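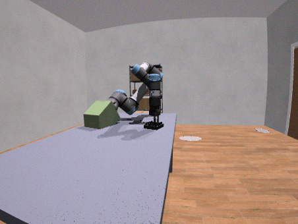
Several members of the Nilteo workshop write to ask whether the arm must be simulated before they may book time on the bench.

Yes. Each build plan is run in the Zamden room model first. The model has been required since April.

Which block should a first program use?
The green block. It is placed well clear of the studded black piece, and in one view the gripper hangs above the table with its fingers open.

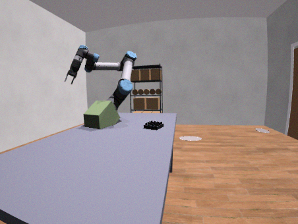
Arm and green block, simulated room.

How many trial runs are required?
A plan is accepted after 27 completed runs, 2 of them with the block turned. Logs are kept for 39 days.

May members use their own gripper?
Members may submit a Vulton model file for review. Home builds follow the same procedure.

Page revised 2018-11-09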